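# Uma tarde a ver um robô fazer compras

Janeiro de 2018

Fui ao dia aberto da Lusis sem grande expectativa. Já assisti a demonstrações suficientes para saber como costumam correr: um vídeo com música, um engenheiro de camisola com logótipo, um braço mecânico que pega num cubo e o pousa noutro sítio. Desta vez o programa prometia uma tarefa do dia a dia, compras numa banca de hortaliça, e foi isso que me fez apanhar o comboio.

A Lusis ocupa o rés do chão de um edifício de escritórios e partilha o espaço com a Multero, que trata do software. Os visitantes entravam em grupos pequenos, recebiam um cartão ao pescoço e esperavam num corredor com café. O folheto dizia que o sistema tinha feito 862 tentativas de recolha desde junho, das quais 525 sem intervenção de um operador. Achei bem que o número viesse impresso. É um resultado modesto, e uma empresa menos séria teria escrito apenas «centenas de recolhas autónomas».

A sala da demonstração imitava uma secção de frutas e legumes. Os produtos eram artificiais, o que desiludiu algumas pessoas do meu grupo. Uma senhora comentou que assim também ela. Percebo a reação, mas não a acompanho. Um tomate verdadeiro amolece, larga sumo, tem de ser deitado fora ao fim de uns dias, e quem quer repetir o mesmo gesto centenas de vezes precisa de um objeto que continue igual. O que se pode criticar é outra coisa: uma peça de plástico não se magoa. A força que a garra aplica numa couve artificial pouco nos diz sobre o estado em que ficaria uma couve da praça. Fiz a pergunta e responderam-me que os ensaios com produto fresco estão previstos para uma fase seguinte, sem data.

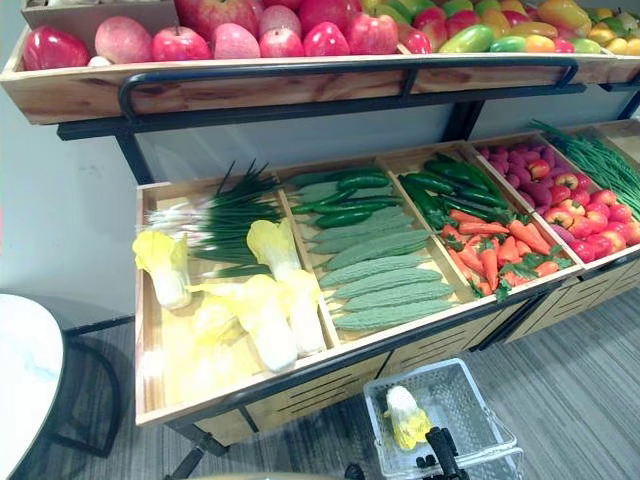 O que mais me interessou foi a lentidão. Entre a ordem e o primeiro movimento passava tempo suficiente para as conversas recomeçarem. Depois o braço avançava, parava, corrigia um pouco e voltava a avançar. Numa das tentativas a que assisti, a garra fechou ao lado do legume e o técnico teve de reiniciar a sequência. Não pediu desculpa nem fez nenhuma graça, carregou numa tecla e esperou. Gostei disso. Uma demonstração em que nada falha foi quase sempre ensaiada até deixar de demonstrar alguma coisa.

Uma banca de legumes é um problema difícil, e convém dizê-lo a quem só conhece os robôs das fábricas de automóveis. Numa linha de montagem, a peça chega sempre ao mesmo ponto e na mesma posição. Numa banca, os produtos estão amontoados, tapam-se uns aos outros, e ao tirar um mexe-se nos vizinhos. Uma maçã pede uma pega diferente da de um molho de cebolas com rama. Uma criança de cinco anos resolve isto sem pensar, e é por isso que o público tem dificuldade em dar valor ao que vê.

No fim houve uma conversa com representantes da Toler e da Hutsuliak, as duas empresas que financiam parte do trabalho. Foi a parte mais fraca da tarde. Falou-se muito de falta de mão de obra e de turnos da noite, quase nada de quem hoje faz esse serviço. A Toler prepara encomendas de supermercado para entrega em casa e tem, segundo disse, 348 pessoas nos armazéns. Perguntaram da assistência o que lhes aconteceria. A resposta foi que passariam a «funções de maior valor», expressão que já ouvi noutras salas e que continua por explicar. Quais funções, quantas vagas, com que formação e paga por quem? Se a empresa sabe contar tentativas de recolha, também saberá fazer essa conta.

Não escrevo isto contra a máquina. Preparar encomendas é trabalho repetitivo, muitas vezes ao frio, e faz mal às costas. Se um robô puder ficar com uma parte, tanto melhor. Mas, ao ritmo que vi, não substitui ninguém nos próximos anos, e esse tempo devia servir para discutir as condições antes de haver factos consumados. Costuma fazer-se ao contrário: mostra-se o aparelho quando ainda é uma curiosidade e discute-se o emprego quando o contrato já está assinado.

Sugiro aos organizadores duas mudanças para a próxima edição. A primeira é deixar os visitantes escolher o que o robô deve apanhar, mesmo que falhe mais vezes. A segunda é sentar à mesa alguém que trabalhe num armazém. A conversa durou quase tanto como a demonstração, e havia cadeiras vagas.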